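Food > Lunches > Build-your-own > Gallery

Filed under: Buns and fillings, Picnic & packed lunch, Photo pages

The bun table in pictures

May 15, 2010

This page goes with the longer piece on cold buns that went up in December. Here are four pictures of the table. There is no recipe as such. The fillings are raw vegetables, the buns are plain soft ones with sesame on top, and the only skill involved is cutting things thinly enough.

The layout has changed a little over the years. We used to put everything in separate bowls, and the bowls took up more room than the food. Now the shredded vegetables share one clear box and the tomato goes straight on the table next to the tray. The tray does two jobs. It holds the box at the far end and it catches the crumbs, of which there are always plenty.

The table is white and shows every mark, so we wipe it down before laying anything out. The clear plastic strips and the red lengths mark off one part from the next — tray in one section, buns and tomato in theirs. We had used masking tape before that and it lifted at the corners.

Quantities, for anyone planning something similar: 10 buns take 700 g of vegetables in total, weighed after trimming. If the cabbage is a tight one, go up to 730 g, as the core takes more out than you expect.
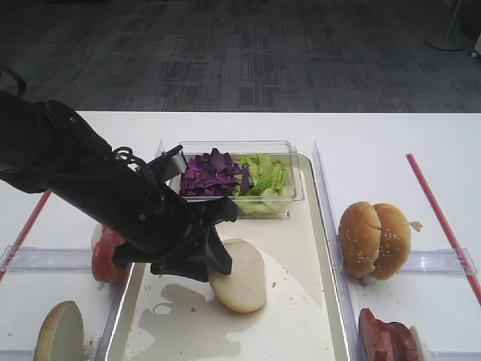

Purple cabbage on the left of the box, green lettuce on the right. Half a bun lies cut side up on the tray, with a whole sesame one waiting over to the side. 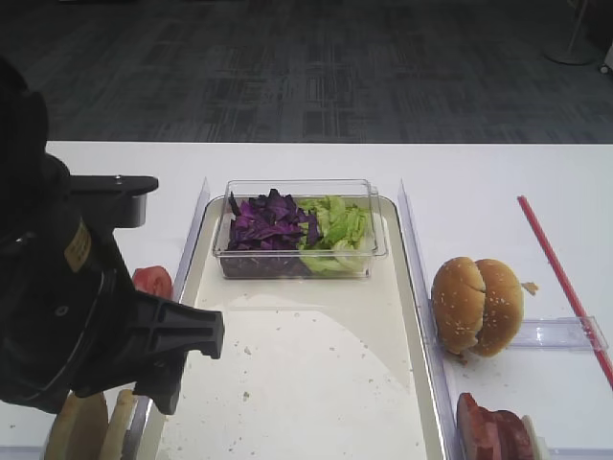

The tray with the clear box at the far end. Tomato on the table to the left, crumbs on the tray already. 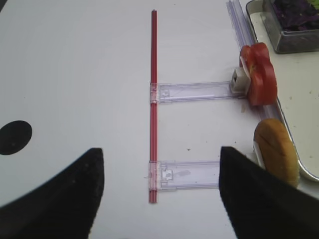 One of the red dividers with its clear cross pieces, and tomato at the end of the upper one.

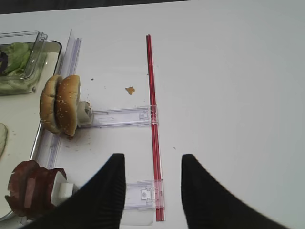 Lettuce in its box in the corner of the tray, and a bun out on the table beside the dividers.

After the December piece, a reader signing as Darkia wrote in to say that cabbage and lettuce should never share a box, as the cabbage stains everything it touches by the second hour. She keeps hers in an old Biston tub with a folded piece of card down the middle, and salts the cabbage lightly first, then squeezes it out in a tea towel. On tomatoes she was firmer still: slice them last, stand them on end so the juice runs out, and keep them off the bread until the bun is about to be eaten.

We have tried the salting since and it does help. The cabbage loses some of its squeak and sits flatter in the bun. It also needs less dressing. The card we gave up on, as it went soft. Two small boxes would do the same job if there is room on the tray, and on ours there isn't.

A few notes on the rest.

Buns. The ones from Karunaratne are the right size and hold together when cut. Tresadar do a bigger one which is good toasted but too tall for cold fillings. Cut them with a bread knife and leave the halves together until they are needed, otherwise the cut face dries out.

Lettuce. Anything crisp. Wash it the night before, shake it well and leave it in the fridge in a cloth. Chop it in the morning. Torn lettuce looks nicer but it falls out of the sides.

Tomatoes. Firm ones, 2 slices to a bun. Very ripe tomatoes are better kept for soup.

Spread. Butter on the lower half only, right to the edge. Mayonnaise if people ask for it, in a separate pot with its own spoon. Mustard goes well with the cabbage.

Clearing up. Crumbs first with a dry cloth, then the tray, then the table. Leftover cabbage keeps until the next day in the box with a lid on. The lettuce doesn't.

The page on soups in flasks is being redone and will go back up when the pictures are sorted out.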